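2018-01-04
Project diary, Clekeo bimanual manipulation software
Entry prepared at the Hastidby laboratory

Work resumed this morning on the bottle-opening sequence. The planner had been left on the Katayama branch, which treats the two arms as a single kinematic chain once both grippers have contact. Hanne Kemppainen asked that the branch be merged only after the contact phase had been reviewed in full, and the greater part of the day was given to that review.

The first matter was the approach. The left arm is assigned the role of holder and the right arm the role of actor, and the planner is required to bring the right fingers in without disturbing the pose of the bottle. 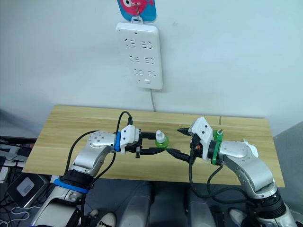
Bart Verhoeven reported that the collision margin between the two sets of fingertips remains too conservative in the current build. The margin was set in May, when the wrist calibration was less dependable, and was never revisited. It has now been reduced to 5 mm in the configuration file, with the former value kept in a comment. The change applies to the final segment of the approach only – transit motions keep the wider margin.

The perception module was considered next. Translucent plastic continues to return poor depth, and the pose estimator relies on the color image for the long axis of the bottle. Of the 424 recorded estimates in the evaluation set, 218 had been labeled by hand before today. Labeling will continue under the same instructions, so that the two halves of the set may be compared.

Ms. Kemppainen also raised the question of the cap. At present the state machine has no separate object for it, and after removal the cap is still carried in the world model as part of the bottle.
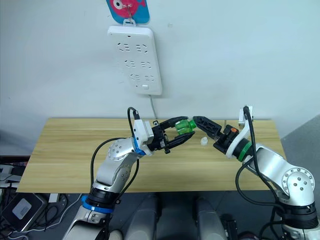
It was agreed that the cap should receive its own identifier at the moment of separation, together with its own pose and collision shape. Mr. Verhoeven will draft the interface. The Fornton logging tool will need a matching field, or the replay viewer will reject the new records.

Three items remain open: the merge of the Katayama branch, the cap identifier, and a timing fault in which the right arm controller receives its force limit one cycle after the left. The last of these has been entered in the tracker with the controller log attached. The merge is held until it is closed.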